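The Letter Box 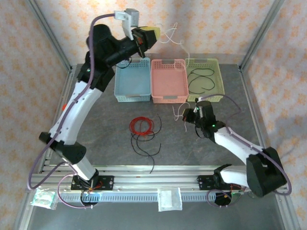 Aparecida Vasconcelos
Fiction Contributor
Aug 25, 2026

The post office in Sirwood closed in January, and after that the mail came to the back counter of the hardware store. Rasha Hamdan had run the store for 30 years. She did not want the mail, but the county asked, and there was a small payment.

She put it in a seed drawer under the register. People came in for letters and left with light bulbs, so it was not bad for business.

In the spring a letter came for Bontu Alemayehu at Perker Road. There was no Bontu Alemayehu at Perker Road. There was only the one house out there, and Diarmuid Kinsella had lived in it alone since his wife died. Rasha set the letter aside. A week later there was another one in the same blue ink, and then another.

When Diarmuid came in for hinges she asked him.

"I don't know the name," he said.

"Three letters now."

"Send them back."

"There's no return address."

He bought the hinges and a can of oil. At the door he stopped and stood there long enough that the cold got in.

"Rina had a friend when she was at the nursing school," he said. "They had a room together. I think it was Bontu something. She stayed with us the first summer, before the porch was built."

"Would somebody write to her there now?"

"I wouldn't think so."

He took the letters anyway. Rasha was not supposed to let him, and she did.

He didn't open them. He put them on the kitchen table, and he ate his supper next to them for most of a month. Then he called the nursing school. A woman named Najwa Srour in the records office told him she couldn't give out an address, but she could pass along a note if he wrote one.

It took him four tries. In the end he wrote that he was Rina's husband, that Rina had died, that he had some mail, and that the porch was finished now.

The answer came in June, in the seed drawer with the electric bills. Rasha saw the handwriting and drove it out herself after closing.

He read it standing in the yard. Bontu's brother was old and mixed up, it said. He had been writing to every place she ever lived. She had been sorry to hear about Rina. She remembered the summer, and the heat, and sleeping with the door open. She was more than 1000 miles off but she had a daughter in the next county -- would it be all right if she came by for the letters?

"Well?" Rasha said.

"She wants to come by."

"What will you tell her?"

Diarmuid folded the page and looked at the porch. One of the boards by the steps had come up again.

"I'll need some nails," he said.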